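Small parts sorting by hand-held gripper: fuses are the problem class
Grudeo forum > Teaching and teleoperation > Data collection 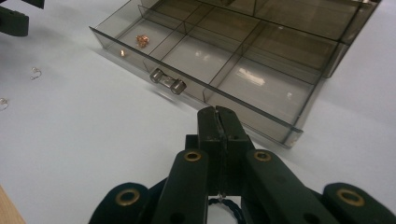 Glass fuse at the front of the organiser, fingers closed.

vluik
Four classes in the sorting task at present: copper scrap, small silver bits, glass fuses, and plastic spacers. Drawer organiser in smoky plastic, white table. The person holds the gripper and does the task by hand, and the policy is trained on the wrist view and the finger width. We have 2,000 episodes in total, 600 of them with fuses.

Copper is fine. Fuses are poor. The policy approaches, closes early, and then pushes forward with nothing between the fingers. I have replayed a number of the training episodes next to the failures and can't find a labelling fault. Before I ask for another 600, has anyone got a view on whether this is a data problem or a camera problem?

tallow_pin
Camera problem. Clear glass in front of tinted clear plastic, seen from behind the fingers. All the policy has to go on is two end caps, and those are grey on a grey-brown background. I would swap the organiser for an opaque one and retest before collecting anything.

vluik
The organiser is fixed by the customer, Listasura. They use the smoky ones on the bench and won't change them. Lighting I can change.

okrumina
Then change the lighting. Look at the right front compartment in your picture: there is a rectangle of overhead light sitting on its floor, brighter than anything on the fuse. Put a diffuser under the lamp. We did that on the Buddale cell and the false closes dropped enough that we stopped logging them separately.

I don't agree that it is only the camera, though. Closing early is usually something the demonstrator taught it. When people hold the tool they tend to travel with the fingers shut and open them late. If half your people do this and half travel open, the policy sees a closed gripper near a fuse and has two stories about what comes next.

tallow_pin
The policy is given finger width. It knows whether it is shut.

okrumina
It knows it is shut. It doesn't know whether it is shut before the grasp or after it. With a copper tangle the fingers stop wide, so the width tells you. A small glass fuse held across the tube leaves a narrow gap, and depending on your encoder that may read nearly the same as empty.

vluik
Checked. Empty closed and closed on a fuse differ by 2 mm in the log, and the noise on the width channel is a good part of that. So the point stands, at least for fuses. The spacers are thicker and don't show the fault.

I also sorted the fuse episodes by travel habit. It is mixed, and it follows the person. Mine are nearly all closed on approach.

feeder_bowl
Write it into the instructions then. Open before you cross the front wall, stay open until the tips are either side of the part, close once. No tapping the part into line with closed fingers, which I see in everyone's data and which the policy copies very faithfully.

tallow_pin
Disagree on the tapping. A fuse lying parallel to the wall and close to it can't be picked cleanly with two fingers from that side. You have to nudge it out or turn the wrist. If you ban the nudge you ban the recovery, and then it has no idea what to do when the part ends up against the plastic.

feeder_bowl
Turn the wrist. A nudge in a see-through tray with a see-through part is asking the policy to judge contact it can't see.

okrumina
Keep both, but label the nudge as its own segment. Žukauskas has an annotation tool that lets you split an episode without re-exporting. It is slow above 4,000 episodes but you are well under that.

vluik
Plan for December: diffuser first, no new data, retest. Then 600 fuse episodes with open travel, nudges kept and marked. I will hold the old closed-travel fuse episodes out of training and run once with them and once without.

tallow_pin
Run the old policy under the new light as well, or you won't know which change did it.

vluik
That is the retest. Same weights, same parts, diffuser on.

feeder_bowl
What are you using for finger tips? If they are hard plastic the fuse will roll when you close on it.

vluik
Hard, and a bit scuffed at the ends. I have a softer pair in the drawer but haven't fitted them, as it changes the width offset. Will try them after the lighting run.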